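The Flilholm Ferry

I'd been promised a window seat, and I did get one, in the sense that there was a window and there was a seat and if I leaned right across the lap of the woman between them I could see a bit of sea. She didn't mind. She had a cake tin on her knees and she kept both hands flat on the lid the whole way out of the harbour, as if it might go off.

I was going to Flilholm to look at a house. My aunt had left it to me, along with 300 pounds and a note saying the back door sticks. I'd met her three times, all of them funerals, and at each one she'd told me I looked peaky. That was the whole of our relationship! So you can imagine how I felt when the letter came. I read it standing up in the hall with one shoe on.

"Visiting?" said the woman with the tin.

I said I wasn't sure yet, and told her which house, and she gave me a long look and undid the lid. It was a ginger cake, dark as a boot. She cut me a slice with a nail file out of her handbag (wiped first, I'll give her that) and said, "You'll be needing this, then."

The house

The back door did stick. The front door, on the other hand, wouldn't stay shut, so I wedged it with a bag of potatoes I found in the porch and went round putting lights on. It was four in the afternoon in February and already getting dark, that thick blue sort of dark you only get near water.

I'd expected dust sheets and sad china. What I got was jigsaws. Jigsaws up the stairs, jigsaws in the airing cupboard, jigsaws in the bath with a towel over them. Each box had a bit of paper taped to the lid in my aunt's small, cross handwriting. "Done. Dull sky." "Done twice. Would not do again." One of them, a big Clodano harbour scene in a battered box, said only "2,354. One missing. Ask next door."

Well, I couldn't leave that, could I? I put my coat back on.

Next door

The woman with the cake tin opened the door.

"You took your time," she said, and went off to put the kettle on, leaving me on the mat. I followed her in eventually. Her kitchen was warm and smelled of wet dog, though I never did see a dog, and the radio was on low in the corner, somebody reading out the tides.

I asked about the piece. She said she didn't know what I meant. I said my aunt's note had told me to ask, and she went a bit pink, then stirred her tea for far longer than it needed.

"She cheated at cards," she said at last. "So I took it. Six years ago, this was. I was going to give it back when she said sorry."

"And did she?"

"Did she heck."

They'd had tea together every afternoon of those six years, as far as I could make out, and neither of them had mentioned it once. My aunt had just gone on not saying sorry and this woman had gone on keeping a bit of cardboard in the toe of a sock. She went up and fetched it. It was a corner of a red sail, with a crease across it, and she put it in my hand and folded my fingers over.
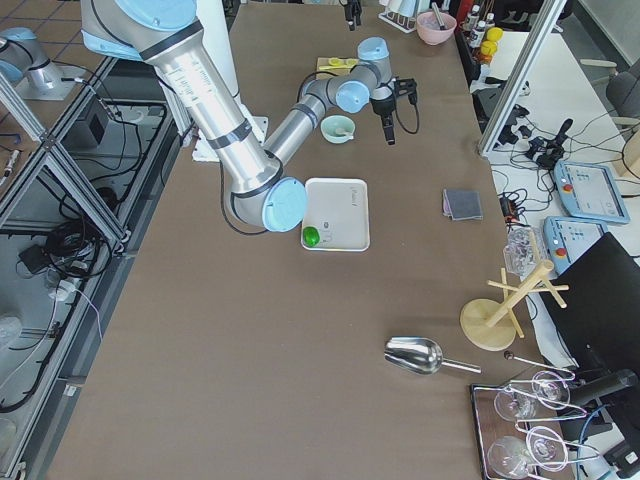 The last piece

We did the puzzle on my aunt's dining table, the two of us, and it took the rest of the week. She was bossy about edges. I was hopeless at sea. We ate the ginger cake and then a fruit loaf, and when the front door blew open we took turns to go and kick the potatoes back.

I let her put the sail in. She held it over the gap for a good while and then pushed it down with her thumb, hard, and said, "There you are, you old cheat," and asked if I played cards.

I missed the ferry. There was another one in the morning, and I missed that as well.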